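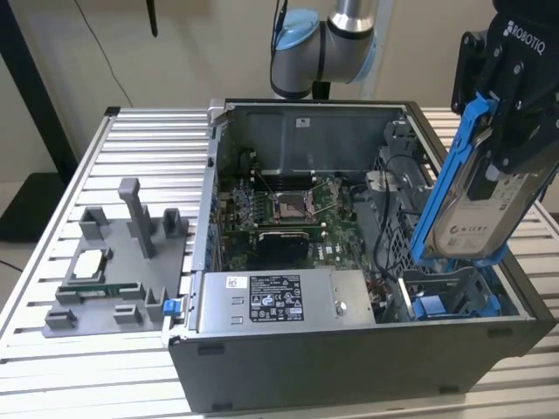 The arm with the hard drive in its blue caddy, at the drive bay end of the computer.

I promised in my last post that I would write about the robotics club again when we had something to show, and then I did not write the whole summer. I am sorry for this. It is September now, the lab in room 272 is open again, and our project has a name at last. We call it Undeo. Lachlan wanted a serious name and I wanted a short one, and I think I won.

The task is easy to say. A robot arm should take the hard drive out of an old desktop computer, and it should also be able to put a drive back in. Our club has entered the student competition Trisside with it, in the repair and reuse category. The rules say that the machine must be a normal office computer which was not changed to make it easier for the robot. You may take off the side panel by hand before the start, and you may lay the computer on its side. Everything after that is the work of the arm.

I chose the hard drive because I thought it was the simplest part. There are no screws for it in our model, only the blue plastic caddy. A person pinches the two sides, pulls, and it is out. I have done it myself many times and I never needed to look very carefully. But when you have to explain the same movement to an arm, you discover how much your fingers were doing without asking you.

Our first problem was the angle. If the caddy goes towards the bay even a little tilted, one corner touches first and the whole thing wants to turn in the gripper. We spent most of the spring term with this. My first idea was to hold the caddy more strongly. This was a bad idea, for the caddy is made to be squeezed, and when you squeeze it more the plastic bends and it does not fit the opening any more. Lachlan Lamont, who is in the year above me and writes the control part, made the opposite proposal. We should hold it gently, permit a small tilt on purpose, let the lower edge find its place and only then turn the drive level. It is how you put a drawer back in a cupboard, he said. I did not believe him for two weeks.

He was right, and now I have to write it here, as I lost the bet.

The second problem was the cables. In a drawing of a computer there are no cables. In a real one they go in loops from the board up to the drive bay, and they do not lie the same way twice. At the beginning our program knew only the chassis and the bay, and it moved as if the space between was air. One time the fingers took a cable along together with the caddy. Nothing was broken, but Genji Hayashi pressed the stop button so quickly that he knocked over his tea, and we had a long talk about drinks in the lab. After this we changed the path so that the arm comes from higher up and goes down only over the bay. It is slower, but I sleep better.

I want to write also some words about the fixture plate, the grey one with the posts and slots which stands to the left of the computer. It is printed, and it is my own work, so please allow me to be a bit proud. The idea is that a small part always has its own place on the table, and the arm does not have to search for it. I drew it in a free program called Flustis, which I learned from videos. The first version had slots exactly as large as the parts, and of course nothing went in. Genji laughed kindly and told me about tolerances. The second version was too loose. The third one is good, only the tall post in the middle I would make shorter today, because I have to think about it each time I plan a path on that side. Lachlan calls the post Thomas. I do not know why, and he does not want to explain it.

For those who asked me in the comments what the programming is like: it is much less elegant than I imagined before I joined. Our main script has 721 lines, and I believe half of them are there to check that something did not go wrong. Is the caddy still between the fingers? Is the force too large? Has the arm arrived where we sent it, or only near to it? In my first year I wanted to write only the interesting part, the movement. Now I see that the checks are where we learned the most. Every attempt is written in a log file, also the embarrassing ones, and the last entry before the summer was number 1622. I read through a long piece of this log on the train home. It is a strange kind of diary. You can see quite clearly the evening when we were all tired and changed three things at the same time.

What does not work yet? Taking the caddy out is still more difficult than putting it in. The arm has to press and pull together, and if it pulls too early the drive stays where it is and the gripper slides off. We have a version that does it well in the morning and badly in the evening, and we suspect the light from the window, but this is only a guess. Also the computer itself can move a little on the slotted table when the arm pushes. Lachlan would like to clamp it. I would like first to ask the organisers if a clamp is allowed, and I have written them an email.

The competition is in 12 weeks. Before this we must make a poster, a short video and a report in English, and the report is my job, which explains why I am practising here on you. If you find mistakes in my text, please tell me. I really mean it, I keep a list.

If you study here and you are curious, come by in room 272 after five in the afternoon. You do not need to know programming. We need at the moment a person who likes to print things, and a person who can draw a poster better than me (this is not difficult). New members normally begin with taking a computer apart by hand, slowly, and saying aloud what each finger does. It feels silly for the first ten minutes. I still do it when I am stuck with a movement, but only when the others have gone home.

Next time I will write about the camera calibration, and about the answer to the clamp question if I get one.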